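Quinlan QB-2 Wrist Camera and Button Pressing Kit

Part no. QB-2-17
Availability: in stock, ships Monday
Sold by Kurkgate Automation Supply

The QB-2 lets a small arm work the buttons that are already in a building. It combines a wrist camera, a two-finger gripper and a pressing routine that finds a wall button, lines up with it and pushes. The button itself needs no rewiring.

What's in the box

Two-finger gripper, matte black
Wrist camera with bracket and 70 cm cable
Controller board and power lead
Mounting screws and hex key
Setup card

The Nutard control software is a separate download and is free with the kit.

Specifications

Supply: 48 V DC
Camera rate: 30 frames per second
Pressing modes: single press, double press, press and hold
Mount: Arklow small-arm flange. Adapters for other arms are sold separately.

Setup

Bolt the gripper to the flange, plug in the camera and open Nutard. Jog the arm until the button is in the camera view, then draw a box around it on screen. Save the position under a name. The routine searches near the saved position each time it runs, so a mobile base doesn't have to park in exactly the same spot.

Plain walls and buttons in a strong color are the easiest to teach. For a button close in color to its plate, draw the box around the whole plate. Glossy tile and glass can confuse the search, and we suggest a test run before you order for those sites.

The fingers stay in view at the bottom of the camera picture. Leave them there. Nutard uses them as a reference when it lines up the press.

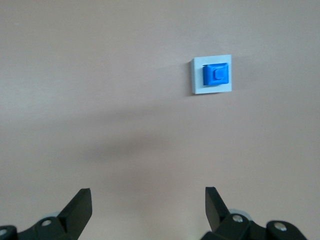
Wrist camera view of a blue wall button on a white plate, with the gripper fingers open.

Replacement parts

Finger pair, QB-F
Camera cable, QB-C
Bracket, QB-M

Not rated for outdoor use or for emergency stop buttons. Returns are accepted on unopened kits only.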